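## 4. Choosing the first chores

Guide for the Brimetov home arm, revision 11. Written by Enikő Vass, September 16, 2019.

Read this section before you connect the arm to power. It helps you to decide which work in the house you can give to the machine today, and which work you should keep for yourself.
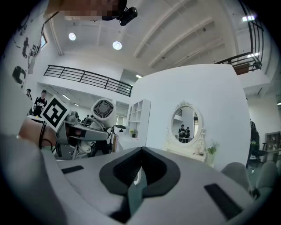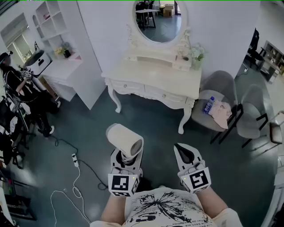 Many buyers ask us first if the arm can already do the housework. The short answer is: a small part of it, slowly, and with a person in the same room. Picking up one firm object from a clear surface and putting it on another clear surface is the chore which it does best. Objects with a handle, a nozzle or a cable are more difficult. A hair dryer, such as the one held with its nozzle upwards in the second picture, must be gripped on a good place and also turned the right way, and its cable can pull on the fingers while the arm is moving. A person corrects this without thinking. The arm must learn it from many repeated demonstrations, and a new model of hair dryer can need new ones.

### 4.1 What the arm can do at delivery

We tried 56 household chores in our test flat in Nirnville. The arm could do 20 of them well enough that we would leave them switched on in our own homes. These are in the chore menu under "Ready". The others are under "Trial" or are not in the menu at all.

**Ready:** moving cups and closed bottles, putting small boxes on a shelf, closing light drawers, bringing an object from the table to the charging place.

**Trial:** hanging up a hair dryer, opening the lid of a rice cooker, folding one small towel, watering a plant.

**Not possible:** ironing, anything with hot oil, long hair in a brush, changing bed sheets, knives.

> **Note:** Folding is in the Trial group although you may have seen it done very nicely in films. Those films are often played faster than the real speed. Our arm needs roughly 11 minutes for one towel, and the result is not always a square.

### 4.2 Preparing the room

1. Choose one room and one table. Do not start with two rooms.
2. Remove from the table everything which is not part of the chore. You may put it back later, one piece at a time.
3. Lift cables and power strips from the floor in the area where the arm base will drive. If a cable must stay, fix it along the wall with the clips from bag C.
4. Cover or turn away large mirrors near the table. The cameras can take the reflection for a second table and the arm will then wait, or reach in a wrong direction. A vanity table with a mirror above it is a hard place for a first chore, so please choose a kitchen counter or a desk if you have one.
5. Push the chairs away so that the arm has one full arm length free on each side.
6. Switch on the same lamps which you will use every day.
7. Press **Look** on the remote control. When the ring is green, the room has been saved.

> **Caution:** Keep children and pets out of the marked area while the ring is yellow.

### 4.3 Teaching a Trial chore

You need the pair of hand grippers from the upper box.

1. Unplug any electrical appliance which is part of the chore. It must be cold.
2. Take one gripper in each hand. Wait for the light on both.
3. Place the object where it normally stands.
4. Do the chore at half of your usual speed. If only one hand is needed, hold the other gripper still and open, and keep it in front of you.
5. Put the object back and press **Save**.
6. Repeat with the object a little to the left, a little to the right, and turned.
7. After 20 good repetitions, press **Try** and step back.

If you drop the object, press **Cancel** and do that repetition again. Small hesitations can stay in.

For comparison, the "hang up hair dryer" chore from our library is built on 564 demonstrations from different homes, and it is still a Trial chore. Your own 20 only adapt it to your table and your hook. They are not enough for teaching a new chore from zero.

> **Caution:** Never teach a chore with an appliance which is switched on. The arm does not feel heat.

### 4.4 When the chore fails

- **The fingers close beside the object.** Repeat step 7 of section 4.2. The table has probably been moved.
- **The object turns in the grip.** Change to the soft finger pads. If it is heavier than a full cup, do not continue.
- **The arm stops above the table and does nothing.** It is not sure what it sees. Take away shiny things and press **Look** again.
- **The chore works in the morning and fails in the evening.** Save the room a second time with the evening light.

If the same chore fails five times, remove it from the menu and wait for the February update. Your saved repetitions are kept in the arm, and you do not have to make them again.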